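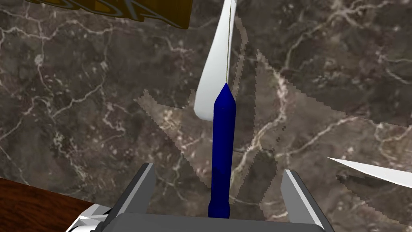 Intro to Typography, Unit 4: Reading a Paragraph Before You Read It
Handout prepared by Shuzhen Ren

Hold a page at arm's length and squint. The words go away and you're left with gray stripes — we call this the color of the text, even when the ink is black. I love this exercise and we'll do it a lot!

Terms for this unit
Leading: the distance from one baseline to the next.
Measure: the length of a line.
Rag: the uneven right edge of text set flush left.
River: a white gap that runs down through several lines.

Try setting the same paragraph at a measure of 24 picas, then at 13. Keep the type size fixed and justify both. The narrow one will probably grow rivers, and hunting for them is great fun (turn the sheet upside down, they jump right out).

For next class
Read up to page 102 in the course reader. Bring two printed paragraphs, one you like and one that tires your eyes, and mark the leading on each in pencil. Sketches for the poster project are due in January.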